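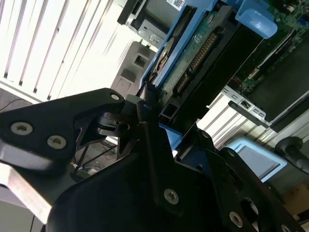

The gripper with a blue drive carrier between its fingers, as the wrist camera sees it.

In praise of the clumsy example

Oratile Sithole, 2024-01-09

My grandmother taught me to make bread by letting me ruin a fair amount of it, and I have been thinking about her a good deal this winter, which I have spent in a workshop in Prernthorpe helping to teach a robot arm to handle hard drives.

The work goes like this, for those of you who have kindly asked at parties and then had to wait while I found the end of my sentence. One of us steers the arm by hand through the whole job: in towards the server, fingers round the carrier, ease it along its path, let go. The cameras and the joints are recorded all the while. That makes one example. We then make another, and another, and the learning system (ours is called Clitia, I didn't choose it) is trained on the lot. We have 400 of them now, and I must have steered a good third of those myself, mostly with a cup of tea going cold beside me.

My quarrel, and it is a friendly one, is over which of them we ought to keep.

Hendrik Van Wyk runs our sessions, and he is the neatest operator I have ever watched. His hands go straight to the carrier as if there were a groove in the air. When he took over in March he went through everything we had recorded and set aside 80 examples he thought were a disgrace. People had gone in at a daft angle, or touched the drive cage and backed off, or stopped halfway to have a think. Several were mine! His view is that you don't teach a child to write by showing it your shopping list, and I do see the force of that. A system that copies what it is shown will copy dithering as happily as anything else.

But look at where the poor thing has to work. From the wrist you get a great dark slab of gripper across the bottom of everything, bright metal beyond it, deep shadow under the black ducting, and somewhere in among it all the one bit of blue plastic you care about. The arm is going to arrive a little wrong in there, over and over. If every example it has studied was perfect, it has never once seen what a person does after arriving a little wrong. It knows the road and has no idea about the ditch.

So I went through the 80 again over a couple of long evenings, and found 19 where the operator had made a proper mess of the approach and then put it right, slowly and sensibly, without forcing anything. Those seem to me worth more than another stack of Hendrik's beautiful ones. The ones where somebody simply sat there, he can have.

I'd go further and ask for some on purpose. Start the arm too far over. Move the lamp. Let the new people have a turn before they get good at it, as there are only so many weeks in which a person is usefully bad at something. Old Mtshali, who taught me to solder, used to make his apprentices lift a joint and do it again before he would let them near a new board, and I've never forgotten how to lift a joint.

It does cost time, I grant you, and each note has to say plainly what went wrong and where the putting right begins, or you are back to feeding it shopping lists. Greva, the firm that pays for our bench, would rather like a bigger number at the end of the month, and a muddled example takes far longer to record than a tidy one.

Hendrik has agreed to let 14 of my 19 back in. We are still arguing over the other five.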